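Search this site Go
Filed under: Project updates, Grants

Huninska repair room: where your money has got to
Minttu Kuusisto, 27 Jun 2021

Hello all at Dilusier! We've been stripping down donated desktops since February, and the shelves are finally getting lighter (hooray). We've spent 300 of the grant on hand tools and thermal paste, and 15 machines have gone out to families in Grarau. Another 9 are waiting for drives. Motherboards are the slow bit – bent pins, tired latches, dust everywhere – so I'd like to keep the Tseng bench going for 4 more weeks if you're happy with that. 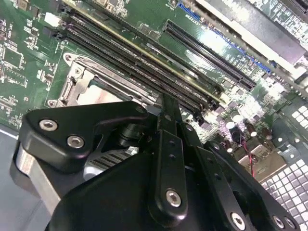 Green motherboard, with the CPU socket and memory slots.

Receipts are coming separately, once I've found the one for the screwdrivers.

We use cookies to remember your settings. OK / Read more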